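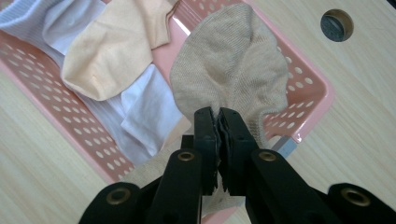 18 May 2020

Shoeprint bench, casting and lifting

Good day! The new dental stone finally behaved itself, and I have a stack of heel casts to prove it. Notes while I still remember which tray was which.

Background for Vasilică, who missed the start: the county wants us to redo the burglary training set, the one patrol officers practice on before they're allowed near a real back garden. The old casts are so worn that every heel looks like the same heel. So we're making fresh ones from the Custunora work boot (deep lugs, nice square edges) and the flat Valentini sneaker, which is a pain because the tread is so shallow.

Soil first. I sieved it twice this time and packed it in the long tray with the back of a trowel. Stepped in, stepped out, no twisting. Mix was 800 grams of stone to the bag, water added a little at a time, kneaded until it poured like pancake batter. Poured beside the print and let it run in. Last week I poured straight down onto the toe and blew a crater in it, so please, everyone, pour beside!

Boot casts: lovely. You can see the little nick I cut in the outer lug with a hobby knife, and you can see it on every one of them, even the cast I moved too early. That nick is exactly what we want the trainees to find, so I'm very pleased.

Sneaker casts: mixed. Two are good. One has a bubble right across the arch, and one stuck to the soil and came up looking like a potato. I think I skimped on the kneading. Tincuța thinks the soil was too dry on that side of the tray, and she may well be right, she usually is about soil. We'll split the tray tomorrow, misted on the left and plain on the right, same batch of stone for both.

Waited 70 minutes before cleaning a boot cast and it still felt soft at the edge. Overnight for the rest. No brushes until then, soak and rinse only.

Gelatin lifts off the floor tile in the afternoon. Dusty sneaker, one step, lifter pressed down with the roller from the heel end. I got 10 lifts and every single one shows the logo ring under the ball of the foot. Low side light makes them jump out, it's really something. Tried the Estilach lamp flat on the bench and then propped on a book, and the book won.

The Wandomero database people wrote back. Our boot sole is in there under reference 2495, so the trainees can run a proper search at the end of the exercise and get a hit. Great news, I had expected to fake that part on paper.

To do
Label casts on the back before they leave the tray (I forgot on two)
More zip bags, the big ones
Ask Tincuța for her scale with the clear millimeter marks
Vasilică to cut a second nick, left boot, somewhere I don't know about, and I'll try to find it blind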